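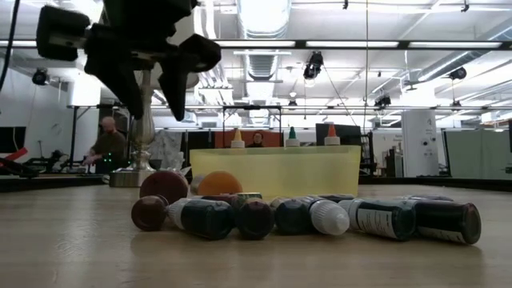

Geltitz Opera Glasses, Model 2: Review

I bought the Geltitz Model 2 before a run of musicals this spring and have now used them at four shows in three buildings. They are small folding opera glasses with low magnification, a center focus wheel and a clip-on handle. Geltitz also sells a pair with a built-in light for reading the program, and I did not try that one.

The first outing was the touring production of Curkura at the Bulham, which seats 989. I was in the last row of the mezzanine, a little left of center. From there you can follow the story fine without any help, but faces are a blur. With the glasses I could see Alcides Macedo's expressions through the whole of the lighthouse song, and I could tell which of the two sisters was crying at the end of the first act. I had seen the show before from a similar seat and missed that completely.

The low power is the right choice for theater. I own a pair of regular binoculars that I use for birds, and I have tried them at shows. They bring you closer, but your hands shake, you lose the dancers as soon as they move, and after ten minutes your arms are tired. The Geltitz pair shows close to the whole stage from the mezzanine. In the big tap number in Curkura I could keep the full front line in view and still see their feet.

Brightness is good. The second act opens with most of the lights down and a single lantern upstage, and the picture through the glasses was a little dimmer than with my own eyes but still clear. Colored light causes some fringing at the edges of white costumes. I noticed it once and then forgot it.

Focus is where I have complaints. The wheel is stiff for the first half turn and then goes loose, so I tended to go past the sharp point and come back. It got better by the third show. There is no separate adjustment for each eye, and if your eyes are quite different you will probably want to keep your glasses on. I wear mine, and with the eyecups folded down I lost only a thin ring around the outside.

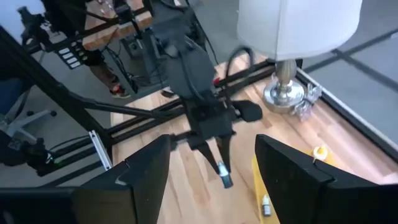

The handle is sold as an extra on the Model 1 and comes in the box with the Model 2. It clips under the left barrel and lets you hold the glasses up with your elbow on the armrest, which helped a lot in a long first act. It comes off too easily, though. Mine dropped into the row in front at the Nogueira, a 600-seat house with a steep balcony, and I had to ask for it back at intermission. The finish doesn't help. Black parts with matte surfaces show up well over a light wooden tabletop like the one in the photo, and the handle is easy to spot on my kitchen table at home. On dark carpet under a theater seat you have to feel for it. A strip of white tape around the end has fixed that for me. I would still like a firmer clip.

The case is soft, with a drawstring and no padding. It fits in a coat pocket. I passed bag check at all three theaters with no questions, and an usher at the Bulham told me they only object to anything with a camera in it. The cleaning cloth is too small to be much use.

For the last show I went to a concert staging in a hall with 3687 seats and sat near the back of the upper level. The glasses were out of their depth. I could make out who was singing and what they were wearing, but I was watching the video screens for faces like everyone else around me. If most of your shows are in rooms that size, get something stronger and put up with the weight.

Compared with the rental pairs at the Nogueira, which are scratched and come on a short cord, these are sharper and much more comfortable. The rental fee is small, so if you only go once a year I would just rent.

Good points: steady view, wide enough for dance numbers, bright, light to hold, handle included.

Bad points: uneven focus wheel, weak handle clip, thin case, no adjustment for each eye.

I'm keeping mine. I have mezzanine seats at the Bulham again in the fall, and they will be in my coat.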